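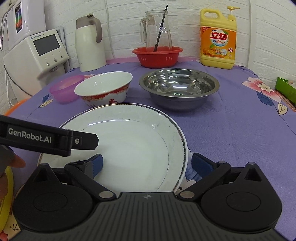

How should mixed tableware be stored when there is no cupboard for it? On an open table against a wall, sorted by how often each piece is used and by how badly it takes a knock.

I have been running a kitchen on that basis since May, when the wall units came down and the replacements from Cirar failed to arrive in the right width. A table took their place. I had expected to put up with it for a few weeks and have now stopped chasing the order.

Porcelain first. A plate with a raised or beaded edge does not stack well. The beads take the load, the plates above sit slightly off true, and any sideways movement grinds the foot ring of one across the decoration of the next. Metallic edging goes first. I now keep these plates upright in a Tiden rack, one per slot, and limit flat stacks to five plain ones. Printed bands on the outside of bowls are less of a problem, as the outside only suffers if bowls of different diameters are nested and the smaller one is pulled out at an angle. Lift straight up.

Stainless steel can go anywhere. The large mixing bowl will hold the smaller ones if space is short, although I don't put porcelain inside it. Steel on glaze leaves grey lines. They look like scratches but are usually metal deposited on the surface, and a mild cream cleaner shifts them. Plastic bowls are light enough to go on top of anything and soft enough to do no harm, but they hold on to grease. Mine get a second wash in hotter water, with the detergent put on the sponge and not in the basin.

The colander basin is the most useful item on the table. It drains, it carries, and it makes a decent parking place for a glass pitcher, which otherwise has a wide swing of handle waiting to be caught by a sleeve. A basin with a side higher than a third of the pitcher is enough. I tried a Takeda tray first and the rim was too low to stop anything.

Layout, back to front:

Back row, against the wall: thermos jug, water machine, pitcher in its basin. Tall things and anything with a lead.
Middle: bowls, largest in the centre.
Front: plates in daily use.
Right-hand end: detergent, with the pump turned outwards so it can be worked with one wet hand.

I leave 3 cm between the back row and the wall. With textured wall covering the gap matters more, as splashes settle in the grooves and need a soft brush to get out. A flat cloth passes straight over them.

The tablecloth is wipe-clean, from Wurberg, and patterned. A busy floral print hides water marks between wipes, which is convenient and also means I wipe it on a schedule, last thing in the evening, when I cannot see anything to wipe. It should overhang by about 30 cm. More than that and it gets caught by knees.

Dust is the remaining fault with the arrangement. Bowls that go unused for a week need rinsing before they are used, so I have moved two of the larger serving dishes into a box under the table. I may turn the remaining bowls upside down, but then they trap damp, and I have not yet found a mat that lets enough air underneath - suggestions welcome, provided they can go through a hot wash.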